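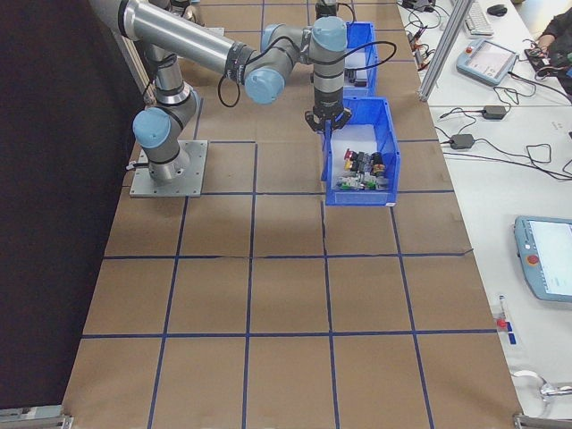 Paper, tape and a great deal of re-teaching

I have spent most of my summer in the company of a sheet of brown paper. When I took over the sorting cell at Zallimholm I assumed the job would be mostly arm. It had an arm. The arm had a manual. I read the manual on the train, feeling important.

The arm, it must be said, has been no trouble. You grease nothing, you wipe it down, you check the bolts on the base plate with the torque wrench that lives in Seung-woo's drawer, and it goes back to where you told it to go. All the misery comes from the things it goes to.

So, the paper. We cover the table in kraft paper and lay the grid out on top in blue tape. Seung-woo Um did the first one before I arrived and wrote a page of notes which begins "Do not rush this" and ends with the phone number of a tape supplier. I rushed it. I got the paper down in one morning and by the next day it had a ripple you could have lost a capacitor behind.

What I do now, and you may copy it if you are ever this unlucky:

Unroll the paper the night before and leave it flat with weights on. It has been on a roll for months and wants to go back there.

Start at the base plate and work outwards. If you start at the front edge, every error you make arrives at the one place where you have to cut round a large square lump of metal.

Tape from the datum corner, measuring each line from the corner and never from the line before. I measured line to line the first time. By the last row I was so far out that the arm was hovering over a boundary like somebody choosing a seat on a bus.

Clamps last. Then look at it from the side with a torch. There will be a crease. Decide whether you can live with it. I have one across the middle that I can live with, though Seema Rastogi has offered twice to come in and fix it, in the tone people use about other people's haircuts.

The bins

The bins were the other thing. They're ordinary blue storage bins with the open front, and we put white paper in the bottom so that a small dark part doesn't vanish into a blue floor. That was Seema's idea and it is a good one, so naturally it creates work. Paper liners creep. A liner that has crept up at the front by the thickness of a biscuit is enough to make the gripper arrive early, and an arm that arrives early stops, complains and waits for you to walk over and press things on the pendant.

I now cut the liners from a card template, fold the back edge up and stick it with double-sided tape. Changing them is a February and August job on the maintenance sheet, which is why I am writing this on 6 Aug 2024 with paper cuts.

Position matters more than I'd have guessed. Our bins came from Meléndez, the replacements came from Pistarell, and the two are the same bin in every respect you would notice when ordering. They do not sit in quite the same place on the table. I had four points to re-teach when the new ones arrived. Then somebody helpfully swapped two of them round while hoovering, and I had four points to re-teach again.

There is now a rule that the bins do not move, and a pencil line round each one for when they do.

What goes in them is whatever the repair bench has finished with: terminal blocks, push buttons, capacitors, bits of board, and the occasional item that I hold up to the light and put back. The log says 3,756 picks since it was last zeroed. Of those, 2,502 were from the small parts bin, which explains the state of its liner. The big mushroom-head buttons are a joy, since they are the size of a plum and have an obvious place to grab. Loose leads are horrible. A lead will lie there looking pickable and then come up with three friends.
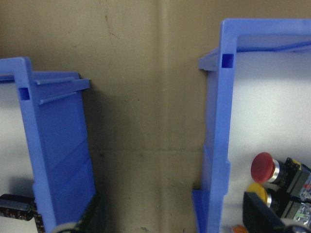 Checking the approach

Once the liners are in, I jog the arm over each bin by hand, slowly, with my other hand near the red button. I used to do this from memory. Then I clipped a bin wall, not hard, but with a noise that brought people out of an office.

The walls slope, that's the catch. There is a lip at the front and a bit of a flange at the side, and a gripper which clears the rim on the way down can still meet the lip if it has to reach forward for a part. So I check three heights now: above the rim, level with it, and down near the floor. At each one I stop, get my head down to table level and look through the gap between the bins. It's undignified and it works.

Then the cable. The thin one at the wrist runs in a loop, and the loop needs to be big enough for the wrist to turn and small enough not to go fishing in the bins. I turn the wrist fully one way, fully the other, and watch the loop the whole time. If it goes tight, I give it more. If it touches anything, I take some back. I have been doing this for 30 weeks and have yet to get it right first time.

After that, a slow run with nothing to pick, then a slow run with parts, then full speed and a cup of tea held at a safe distance.

Still to do

The desk next to the table needs a day to itself. The power bricks have cords all over the place and both pendants share the desk with the mess. Rarnlow have quoted us for cable tray and I have been quoting cable ties back at them.

The black curtain on the left needs a wash. I don't know how you wash one. Seema says cold, Seung-woo says not at all.

And I need more blue tape. The number at the bottom of Seung-woo's notes goes through to a florist, so if anyone knows a tape that peels off kraft paper without bringing half of it along, the comments are open.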